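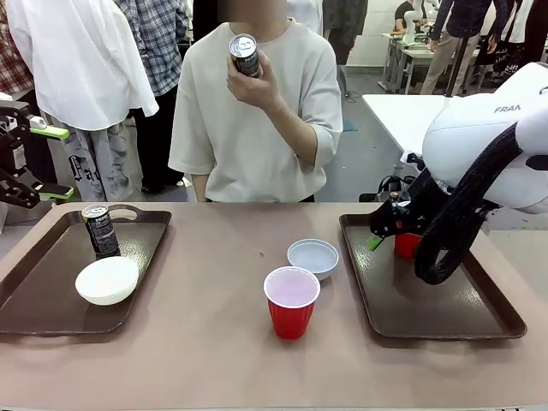 3. Cell setup and upkeep

Project: Kikham tabletop cell, two arms, tray to tray
Written up by Ho-yin Yang, 16 August 2022

Sections 1 and 2 (background, parts list) are in the shared folder. This part is only how we set the cell up, what we check, and what broke. Sorry for the short sentences, demo week.

3.1 Layout

Two arms, one each side of the brown table, grippers pointing in. One dark brown tray per side. Bowls, red cups and drink cans are the test objects. We picked them from the lab kitchen mostly. Cans are the hard ones: smooth, slim, and the silver top throws glare back at the camera. The trays are shiny too, so same problem. Tried a matte mat inside the tray, it slid around, took it out again.

The middle of the table is the hand-over zone. Either arm can get there. Software only lets one in at a time (lock file, see 3.4).

3.2 Start of day

Walk round the table first. Look for cables on the floor.
E-stop pressed, then power up. Release only when everyone has stepped back.
Home the left arm, then the right. Never both together, the grippers can meet in the middle.
Open and close each gripper five times with nothing in it. Listen for clicking.
Trays back against the tape marks.
Run the empty path once at slow speed.

Takes 13 minutes if nothing is wrong. First week it took most of the morning.

3.3 Fingertips

The green fingertips are the part that wears. Ridges go flat, then the cans start to turn in the grip and the label ends up facing the wrong way. We log cycles and change the tips at 500, as a set. Changing only one gave us a crooked grip, so don't.

To change: arm to service pose, power off at the box, pull the old tip straight off, wipe the metal, push the new one on till it seats. Then redo the gripper zero. I forgot the zero once and it crushed a cup.

Our spare tips came from Letel. The Brular ones were cheaper but a bit too loose on the pad. Ok for bowls, bad for cans.

3.4 Faults so far

Right arm stopping mid-move. Cause: cable bundle at the wrist. It makes a tight loop when the arm reaches over its tray, and at the far end it was pulling on the connector. Fix was to give it more slack and move the strap higher up. No stops since then, some 2000 cycles.

Left gripper not opening fully. Dirt in the linkage. Cleaned with a dry brush, no oil.

Both arms waiting forever. Lock file left behind after a crash. Delete it by hand, restart. Real fix is on the Yeh branch but not merged yet.

Tray creeping toward the edge. Tape marks plus two rubber feet. Fine now.

3.5 Still to do

Guard rail on the visitor side, people stand realy close during demos. A proper cable guide for the right wrist. Write the fingertip log to a file instead of the whiteboard. Full recalibration of both arms in December, whoever has the cell then.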